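# Chapitre 4 – Les corvées, et pourquoi elles résistent

Question de départ : une machine peut-elle, aujourd'hui, débarrasser une table ? Réponse courte : parfois. Réponse longue : ce chapitre.

On a vu au chapitre 3 le bras industriel classique. Pièce connue, position connue, même geste toute la journée. Chez Kettler, atelier de conditionnement, la cellule de palettisation tourne ainsi depuis des années et personne ne la regarde plus. Le poste voisin – tri des retours clients – reste manuel. Même bâtiment, mêmes cartons, autre problème.

La différence tient à peu de chose sur le papier :

- les objets changent d'une fois à l'autre ;
- ils se touchent, se recouvrent, roulent ;
- la consigne est floue (« range un peu »).

À la maison, c'est pire. Une tasse se prend par l'anse, par le bord, par le corps, selon ce qu'il y a autour. L'humain choisit sans y penser. La machine doit choisir, et le choix se paie en secondes.

## 4.1 Ce que disent les essais

Prenons l'essai Nirkura, repris plusieurs fois dans ce manuel. Tâche : déplacer de la vaisselle et des aliments factices dans une cuisine miniature. 500 tentatives, 48 échecs. Beau score en apparence. Mais l'objet de départ était toujours isolé, et un opérateur remettait tout en place entre deux tentatives. Dès qu'on laisse les objets groupés, le taux d'échec grimpe. Combien ? Le rapport ne le dit pas, ce qui est dommage, c'est justement le chiffre qu'on voudrait.

Autre cas, Sutham, blanchisserie. Plier une serviette : environ 10 minutes pour la machine au premier essai, 2 après réglages. Un employé met quelques secondes. Et la serviette arrivait à plat, ce qui n'arrive jamais en vrai.

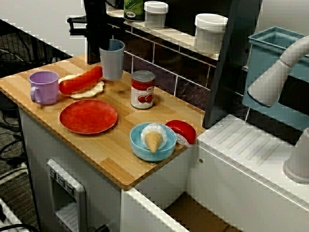

D'où une règle de lecture, à garder pour toute la suite : devant un taux de réussite, chercher d'abord les conditions. Qui remet les objets en place ? Combien de modèles différents ? Que se passe t-il après un échec – arrêt, nouvelle tentative, intervention humaine ? Un score sans ces réponses ne vaut pas grand chose.

Le cas Bramel (section 4.3) montrera l'inverse : score médiocre, conditions dures, et au bout du compte un système plus utile en atelier.

## 4.2 Vocabulaire

**Saisie** : prise de l'objet, jusqu'au décollement du support.

**Dépose** : relâchement à l'endroit voulu. Souvent oublié dans les scores, à tort.

**Reprise** : nouvel essai sans aide extérieure, après une saisie manquée.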